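Home | Guides | Parts | Forum

Re-zeroing the grippers on a two-arm table cell

December 2020 – posted by the Polel bench

Do this after any cable swap, or when the fingers start closing off center. Ours drifted at the Jurbridge bench in July and we put it off too long.

1. Park both arms, hit stop. Power off at the box, wait 10 seconds.
2. Wipe the finger pads. Dry cloth, no spray.
3. Check the cable down each arm. Needs slack at the wrist – if it pulls tight at full bend, re-tie it. Most of our bad zeros were realy just this.
4. Power up, wait for green rings on both arms.
5. Open gripper all the way, close to touch, save zero. Run it 3 times. More than 2 mm apart, start over.
6. Same again on the other arm. Dont copy the numbers across.

Then put the kitchen stuff back, cups, tray, cooker, and run the slow program at low speed.
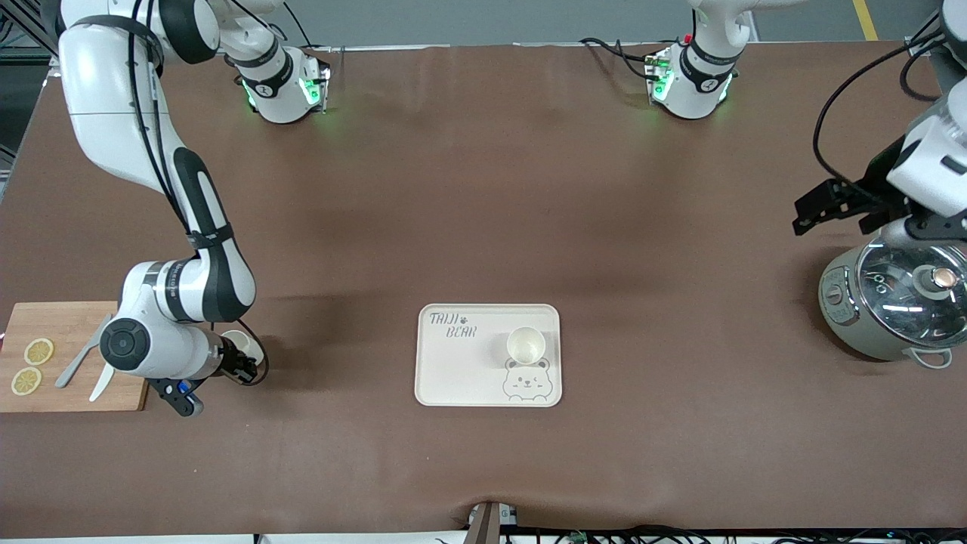 Keep a hand on the stop for the first pass. Cups first, cooker lid last. If it's all clean go up to 100 percent and write the new zeros on the sheet.

Related
Dekus wrist cap: when to replace
Noh cable ties, which size
Cleaning finger pads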